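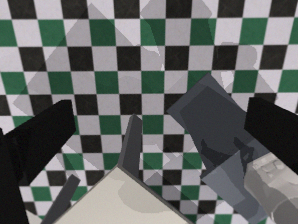 Progress report to the Burketano Fund
Urell School Robotics Club
March 10, 2024
Prepared by Nazanin Khosravi, club lead

Summary
The club has 12 members, all in their first or second year of robotics. The grant of £3000 was awarded for one school year. We have spent 70 per cent of it, mostly on two computers able to run the simulator and on the Sembiring course materials. Work is on schedule apart from the programming of the second arm, which started late.

Work since January
Members have moved from moving one arm by typed commands to planning a full pick and place task. All of this is done in simulation. The practice room was built by the older pupils under Vira Zhuravel, who teaches computing. It has a long table with two arms beside it, a checked floor, a door and a shelf of books. The table and arms were finished first and the rest was added over several lunchtimes.

The current task uses small coloured pieces on the tabletop. Pupils write the steps for an arm to go to a piece, close the gripper and carry the piece to a set point. Red and orange were used for the first trials. Green has been harder because the piece is flat, and the approach height had to be set again.

Shadows have also taken up time. Two pupils are using the rendered views to find pieces by colour, and their program gave different results where the arms shade the table. They are now testing it with the lights changed. 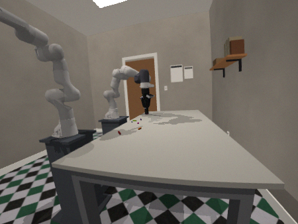 Problems
The simulator runs slowly when both arms move together. We lost two sessions in January to a software update. The written guide for new members is half done.

Next steps
Both arms will be given a shared task, passing a piece from one to the other. We plan to enter the Brilura schools challenge, simulation class, with one team. The remaining money is set aside for the entry fee and travel. A final report with full accounts will follow at the end of the school year.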